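Buy the tables first

Every budget meeting about automation goes the same way. Someone opens with the robot. How much, how fast, how soon. Forty minutes on the robot, then five on everything else, lumped into a line called "misc."

I've sat through 4 of these now. Same mistake every time, mine included.

At Dumbridge we had a quote for the machine and 900 dollars set aside for "setup." That was it. No fixtures. No spare cables. No hours for the person who has to move the whole cell when it's two feet too close to the wall. The 900 was gone by the end of January and we hadn't run a part.

Naheed Marwat, who had to sign for the overrun, asked me why none of it was in the plan. Didn't have a good answer. Still dont.

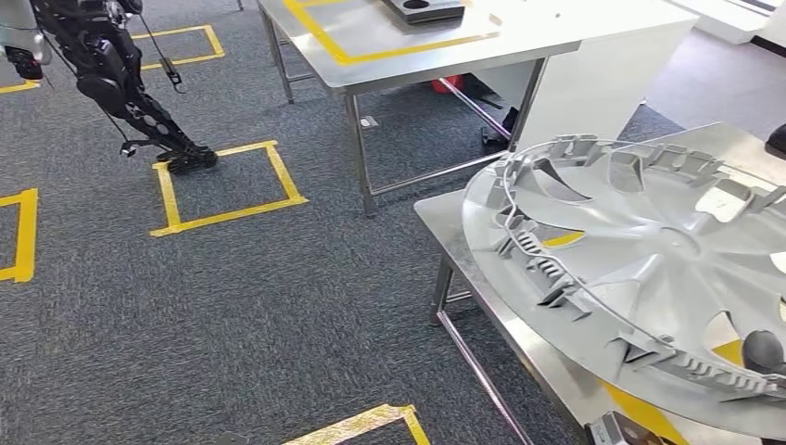
Fixtures and floor space should be the first page of the budget, before anybody calls a vendor. They're what you'll be changing every week. Tape is cheap, so tape everything – a yellow square on the carpet for where the feet go, a steel table, yellow tape on the tabletop under the wheel cover – and live with that layout before you pay for anything bolted down. Moving tape costs you a few minutes. Moving a welded stand costs a purchase order and a bad mood.

Second thing, the parts. You need scrap parts to practice on, plenty of them, and you need them early. The Kong proposal had zero. Fandska's had 6, which sounds fine until clips start snapping. Put them in writing, with a delivery month.

Third, people. Somebody's going to spend half their day on this for 4 months, minimum. Thats a salary line. Hiding it in "operations" doesn't make it free, it just makes operations angry.

So yes, get the robot quote. Put it on page three. If there's no money left once pages one and two are filled in, wait a year and buy it then.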